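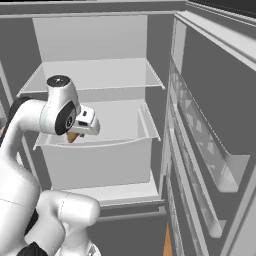
Home Contents Previous Next Index

Chapter 7
Setting up a kitchen arm in simulation

By Tài Ninh
Last revised September
2 comments 20 shares

The cell used in this chapter is called Mạch. It has one arm, one gripper and one refrigerator, and at this stage all three exist only as models. The real cell at Sastetell has the same layout, and everything set here is later copied across to it. Readers who worked through Chapter 6 will already have the arm file loaded and the joint limits entered. If you skipped that chapter, go back and do at least the section on limits, as the steps below assume the arm will stop where it should.

The task is a small one. The arm goes into the open refrigerator, takes an item from the crisper drawer and brings it out without touching the shelf above or the drawer itself. Most of the work lies in getting the cell ready for that move. The move itself lasts a few seconds.

7.1 Placing the base

Start with the base. Beginners tend to put it straight in front of the cabinet, which looks tidy and gives the arm the worst possible approach. The forearm then has to fold back on itself to get under a shelf, and the elbow ends up out in the room where it can hit other things. Put the base to the side away from the door hinge. The arm can then come in across the opening, with the elbow low and the wrist high, and the door can stand wide open on the other side.

Enter the base position in the cell file and lock it. In the Narketov editor the lock is a tick box under the position fields, and it is off by default. If it is left off, any later drag with the mouse may shift the base by a small amount and every saved pose will be wrong by that amount. Students lose whole afternoons to this.

Next, check reach. Send the gripper to four points: the two front corners of the drawer and the two rear corners. Do this at slow speed with collision warnings on. The rear corner furthest from the base is usually the one that fails. If it does, move the base towards the cabinet a little at a time and test all four points again. Do not fix one corner by changing a joint limit.

7.2 The refrigerator model

A refrigerator is a box with moving parts, and each part needs its own entry. In Mạch these are the cabinet, the door, the door bins, the shelf and the drawer. The door turns on a hinge. The drawer slides. The shelf is fixed for now, although Exercise 7.4 asks you to change that.

Each part has two shapes. One is the shape you see on the screen. The other is the collision shape, which the software uses to decide whether things are touching, and it is much simpler. Trouble starts when the two disagree. A drawer is the usual culprit. It looks open at the top, but if its collision shape was made by wrapping the whole drawer in one solid block, the gripper will stop dead at the rim as though a lid were on it. Build the drawer from five flat pieces instead – a floor and four walls – and turn on the collision view to check that the space inside is free.

Glass needs the same care. A clear shelf is easy to forget when you are judging clearance by eye, and the model treats it as being just as hard as any other part. Measure from the shelf to the top of the wrist, not to the top of the fingers.

7.3 Tool point and grip

The tool point is the spot between the fingertips that the controller steers. If it is set wrongly the arm will still move smoothly, and will arrive smoothly in the wrong place. Set it with the fingers closed, then open them and check that the point has stayed in the middle.

The Flamar gripper file supplied with this chapter has its tool point at the mounting face. This is deliberate on the part of the supplier, who cannot know which fingers you will fit. Add the finger length yourself and write the figure on the setup sheet.

For grip force, start at the low end. A light item that slips can be picked up again, while one that is squeezed too hard in simulation may shoot out of the fingers and land somewhere outside the cabinet. If this happens at low force as well, the fault is probably in the contact settings. Shorten the time step before you touch anything else.

7.4 The first trial runs

Run the pick 20 times with the item in one fixed place. Every run should end the same way. If one does not, something in the cell is loose, and there is no sense in going further until you have found it.

When the fixed runs are clean, let the item's place in the drawer vary and run 200 trials. Keep the log. Note the failures by type: missed, dropped, touched the shelf, touched the drawer. In our own set, run 1624 on the log counter was the first to touch the shelf, and the cause was a saved wrist pose left over from an older base position. The pose was deleted and taught again.

Save the cell file under a new name before each change – even a small one. The names can be plain. "Mạch Thursday lower elbow" is more use a month later than a string of letters.

Previous: Joint limits and soft stops
Next: Teaching the approach path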